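Lecture 8: The grip that wasn't. Notes on a bad width signal

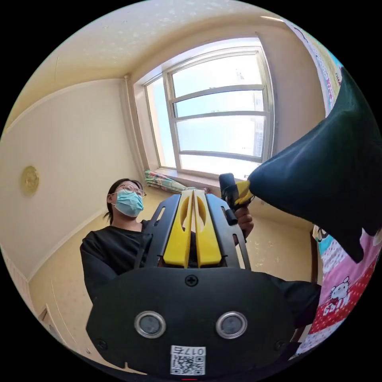
Hand-held gripper from behind, with the two yellow fingers up and the trigger at right.

Hi all. I promised to write this one up properly because half of you were copying the board and the other half were asking questions, and both halves missed something. These are my own notes tidied a bit, so forgive the places where I wander off.

Last week we covered what a recording from a hand-held gripper is good for. You squeeze a trigger, the fingers close, and the tool keeps track of how far apart they are while a camera keeps track of everything else. Later on, an arm tries to do the same job from those recordings. Lovely when it works! This week is about the time it didn't, on the Restport project, and how long it took us to see why.

What happened

We had a folding task. Pick up a cloth by one corner, lift, lay it over, let go. We recorded it in ordinary homes in April, trained on it, and put the result on the arm in the Kikovthorpe lab. The arm went to the cloth very nicely. It lined itself up, it came down at a sensible angle, and then it closed its fingers most of the way and lifted off with nothing in them. Over and over. If you were standing next to it you wanted to reach in and pinch the thing yourself (please don't, see the safety part further down).

My first guess was the arm. I spent two days on it. I checked the finger travel, I swapped the pads, I blamed the cable, I blamed the table. The arm was fine. When I told it to close all the way, it closed all the way.

My second guess was the training, and I'm a little embarrassed by how many settings I changed before I looked at a single recording.

Where the fault was

When I finally plotted finger width against time, it was sitting right there. In the good recordings the width drops to zero when the person squeezes and stays there until they let go. In the bad ones it drops, stops short, and sits at 8 millimeters. The person holding the tool had felt the fingers meet. The video showed the fingers touching. The number said there was a gap you could push a pencil through.

So the model learned exactly what we gave it. Close to 8 millimeters, then lift. A thick towel will sometimes survive that. A thin cloth won't.

The cause was the zero point. Our routine was to close the fingers fully, set zero, open, and start. On one of the tools the zero had been set with the trigger only partly squeezed, and everything after that carried the same offset. Of the recordings in the batch, 83 came from that tool after the bad zero. The rest were clean, and mixing them in made things harder to spot, because the arm got it right just often enough to keep us hopeful.

Why our checks missed it

We did have checks. The Stitance script (that's our upload checker, you'll use it in the lab) looked for missing samples, for frozen values and for timestamps out of order. A constant offset passes all of those. The signal moved, it was smooth, it had no holes in it. Nothing in the script asked whether the fingers ever got to zero during a task where they had to.

I also want to say something about watching the video. People did review it. But when you review video you look at the cloth and the hands and whether the task got done, and it did get done, every time, by a person. The mistake lived in a different column of the file.

Fixing it

For the bad batch we had a choice between throwing it out and subtracting the offset. We subtracted, and I'd like you to argue with me about that in section. The case for it: the offset was constant, we could measure it, and the video let us confirm closed fingers in every recording. The case against: once you start correcting data after the fact, you need a record of what you touched, and ours was a text file on my desktop. The Väisänen group keeps raw and corrected copies side by side and I have since stolen that habit.

For new recordings we changed the routine:

Close the trigger fully and hold it before setting zero.
Open and close twice more and read the width each time.
If either reading is off zero, start over. No "close enough."
Write the tool's number in the log, every session.

The script now also flags any recording whose smallest width never gets near zero, which catches this fault and a couple of others besides.

The safety part

A bad width signal is a nuisance with cloth. Think about the opposite sign, though. If zero had been set so that the numbers read too small, the arm would have squeezed harder than anyone meant it to, and with a glass or a finger in there that's a very different afternoon. So the rule in our lab is that hands stay out of the reach of the arm while it's powered, even when it looks like it's only being silly. Press the stop, wait for the light, then go in. I've broken this rule myself once and got told off for it, quite rightly.

For next time

Open the practice files and plot width for each recording. Two of them have a bad zero and one has something else wrong with it that I'm not going to tell you. Bring your plots on paper or on a laptop, I don't mind which, and write a sentence or so on how you'd have caught each problem before training. If the plotting tool gives you trouble, come by before class and we'll sort it out together.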